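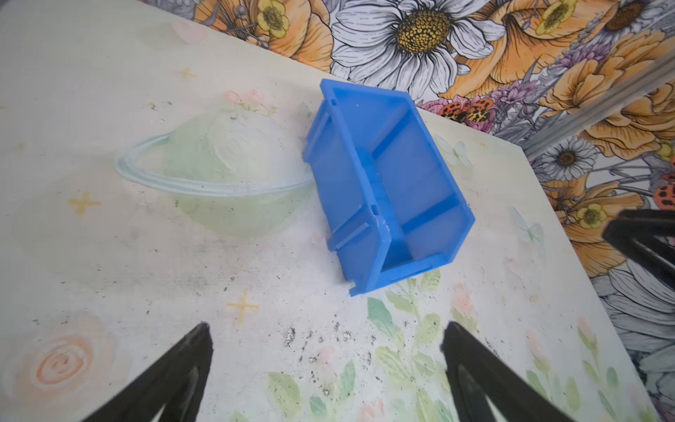
Ticket 414: Blue parts bin will not stay seated in stack

Status: Closed, with one follow-up
Location: Craft room, painted table
Opened by: Nhung Đào
Assigned to: Teun Koster
Priority: Low

Reported problem

Open-fronted stackable bin, translucent blue plastic. When placed as the second bin in a stack of three, it rocks front to back and slides forward when anything is taken out of it. Twice in July it came down with its contents (snap fasteners, mixed sizes). The other bins in the set stack normally. Requester asks whether the bin is warped and whether the table paint could be contributing, as the bottom bin also creeps.

Log

09:10 – T. Koster
Bin emptied and laid on its side on the table for inspection. Pale scuffs and a small white mark at the lower middle edge of the rim. The plastic is lighter and worn there. Slots and stepped tabs along the outer edges are molded in one piece with the walls, so there are no separate clips to replace.

09:25 – T. Koster
Checked for warp by standing the bin on a sheet of glass. No rock at any corner. The base is flat. Warp ruled out.

09:40 – T. Koster
Swapped positions. Bin moved to the bottom of the stack: stable. Bin moved to the top: rocks. A different bin in the second position: stable. The fault follows this bin whenever it has to sit on another one.

10:05 – Nhung Đào
For information, this bin came from the Troltetti set we bought secondhand. The others are all Pranano. I assumed they were the same size because they look the same from the front.

10:15 – T. Koster
That accounts for it. Measured the tab spacing on both types. The Troltetti tabs are 3 mm closer together and do not drop into the Pranano slots. They rest on the rim. Under load the bin slides forward until one side catches.

10:20 – T. Koster
Second item, table surface. There are dark specks and grit on the painted top, with a smudged gray patch near the lower yellow star. Grit under the bottom bin would let it creep. Recommend cleaning before restacking. Do not use a scouring pad or solvent on the paint.

11:30 – Rhonda Cloutier
Please go easy on the ringed planet and the rose. Assunta Costa painted that top and the sealer coat is thin. She used a damp cotton cloth and plain water on it last time.

13:15 – T. Koster
Surface wiped with a damp cloth, two passes, then dried. Most of the grit lifted. Some of the gray smudging is in the paint and was left alone. Bottom bin no longer creeps when pushed by hand.

13:40 – T. Koster
Restacked with the Troltetti bin at the bottom and two Pranano bins above. The Pranano base does not lock into it either, but the wider tabs straddle the rim and hold. Loaded the top bin with 100 snap fasteners and removed them by the handful – no movement.

Resolution

Mixed bin types with different tab spacing. Bin is serviceable and may be used at the bottom of a stack or on its own. Do not place it in the second or third position.

Follow-up

Nhung Đào to label the bin "bottom only" on the back wall and check the 12 bins on the shelf for other Troltetti units. Quick check: hold two bins rim to rim and compare the tabs.

Closed 14:05 – T. Koster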